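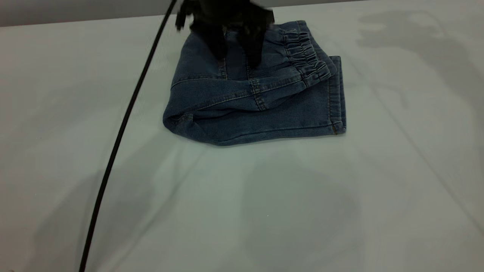 Denim with a gathered elastic waistband, folded on a white tabletop.

Print this article
E-mail this article

Children's denim gets its own folding standard at Rirnesano

The Rirnesano clothing reuse depot has adopted a separate folding standard for elastic-waist denim, replacing the general trouser fold it had applied to all sizes. The change took effect in October and covers pull-on jeans and shorts handled at the sorting tables before boxing.

The revised sheet was prepared by Stakska, which runs the depot, with carton dimensions supplied by the packaging firm Renido. It follows a check of 1262 folded garments drawn from outgoing cartons. Of these, 155 had opened by at least one fold before the carton reached the shelf. Most were pull-on styles with a fully gathered waist.

According to the sheet, the fault lies in the waistband. A flat waistband with a button and fly holds a crease across its width and lies at much the same thickness as the leg. A gathered band does neither. The elastic draws the cloth into ridges, the band springs back when compressed, and the garment ends up thick at the waist and thin at the hem. Stacked in one direction, such garments lean and slide.

The new sequence begins with a lengthwise fold, one leg laid on the other, with the outer seams aligned and the pocket openings flat. The crotch point is tucked in so the edge runs straight.
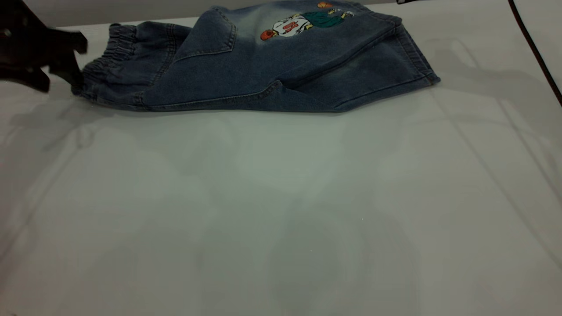

The hem is then brought up towards the waist and stopped short of the elastic, so that the gathered section is not doubled. A second fold brings the bundle to its finished size. The waistband stays on the outside of the bundle, where the size label can be reached without unfolding. Bundles are laid in the carton with the waistbands at alternating ends.

Patches and embroidery are treated separately. Where a leg or pocket carries an appliqué, the fold line is to be moved clear of the stitching. Heavy embroidery does not crease cleanly, and repeated folding across it can lift the edge of the backing. Sorters are asked to keep the decorated side outermost where the fold allows it, as this also speeds up identification at the shelf.

Worn and faded denim is accepted under the same standard as darker stock. Garments with perished elastic are diverted to repair. The test is a simple one: the band is stretched by hand to its full width and released, and it must return to its gathered shape.

Carton capacity has been revised as well. The standard Renido carton is now rated for 32 pull-on garments in children's sizes. The previous sheet gave no separate figure, and cartons were filled by eye. Stakska expects to pack almost 1000 garments to the new standard before the sheet is reviewed.
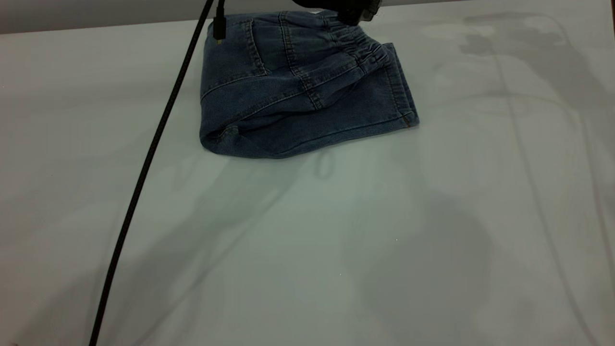

What happens to jeans that have already been boxed under the old fold?

They stay as they are until the carton is opened for an order, and are refolded at that point. No carton is being recalled from the shelves for refolding alone.

The sister depot at Ojeda will continue with the general trouser fold for the time being. Its shelving is shallower and takes a different carton, for which a fold size has not yet been set. Adult denim is unaffected at both sites, including adult styles with part-elastic backs, which remain under the general sheet.

Print this article
E-mail this article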